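How to Clear Out a Bathroom Cabinet

Set aside 20 minutes and a clean surface near the bathroom. You will need a damp cloth, a trash bag, a marker and a small basket or two.

Take everything out, including whatever has slid to the back. Wipe the shelves from the top down and leave the doors open while you sort.

Check the dates first. Medicine past its date goes in a separate bag – many pharmacies will take it back, so call yours and ask. Sunscreen usually has a date on the crimp or the base. Makeup often shows a small open jar with a number, such as 18M, meaning 18 months after opening.

Next, put duplicates together. If you have two half-used bottles of the same shampoo, keep the older one in front and finish it first. Write the opening date on new bottles with the marker. 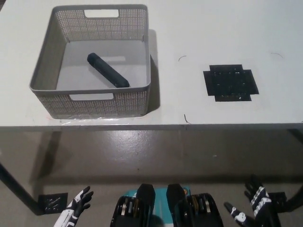

Things you use every day go on the shelf at eye level. Spares go up high or in the hall closet. Keep medicine out of children's reach, and if the bathroom gets steamy, store it in another room.

Repeat in June. The second time takes me 5 minutes.

Posted by Leonie Meinecke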